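# Two Grippers, One Arm: Questions for a Test Engineer at Wivberg

The handling lab at Wivberg spent most of June comparing two parallel grippers on the same arm: the Pronham unit it had used for a year, and a newer one from Dong. The engineer who ran the comparison asked to be identified only by job title. We spoke in the late afternoon, between runs.

The protocol was short. Each gripper picked household objects, held them through a fixed arm motion, and released them at a marked pose. The object set had 24 items. Across both units the lab logged 2,482 attempts.

"We kept the arm, the wrist camera and the controller gains the same," the engineer said. "The only change between blocks was the gripper and its mounting plate. The mounting plate changes the tool offset, so we recalibrated every time. That took longer than I had budgeted."

Most of the set told the lab very little. Boxes and cans were handled equally well by both units. The differences showed up on thin, stiff objects, and plates were the clearest case.

"A plate is a bad object for a parallel gripper," the engineer said. "You hold it at the rim, the center of mass is a long way from the contact, and you have a small patch of finger resisting all of that torque. If the surface is smooth, it rotates in the grip before it drops. You see the rotation in the wrist view well before the force reading tells you anything."
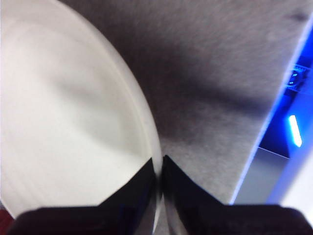 *Wrist camera view: white plate held at the rim between the black fingers.*

Force settings were the second topic. The Pronham unit accepts force commands in coarse steps, and the lab found itself choosing between a setting that let plates rotate and one that the engineer considered too high for ceramics. The Dong unit has finer steps but reports its finger position late. In the first block the delay was 73 milliseconds, long enough for the arm to begin lifting on a grasp that had not closed.

"We put a wait in the script," the engineer said. "It is not elegant. It costs cycle time on every pick, including the easy ones. The proper fix is to close the loop on the gripper side, and we don't have access to that firmware."

Lighting came up too. The wrist camera runs with fixed exposure, and pale objects at close range take up much of the image. The edge detector lost the rim wherever the surface washed out. The lab reduced exposure by 3 steps and accepted a noisier floor.

"I would take noise in the background over a missing edge," the engineer said. "The background isn't what we're grasping."

I asked which unit the lab would keep. The engineer declined to give a general ranking. For the plate task, the Dong gripper is now mounted and the wait stays in the script. The Pronham unit goes to the Tirkstead site, where the parts are mostly boxes and the coarse force steps cause no trouble.

The next block repeats the plate runs with softer finger pads. The pads are on order, and the tool offset will have to be calibrated again when they arrive.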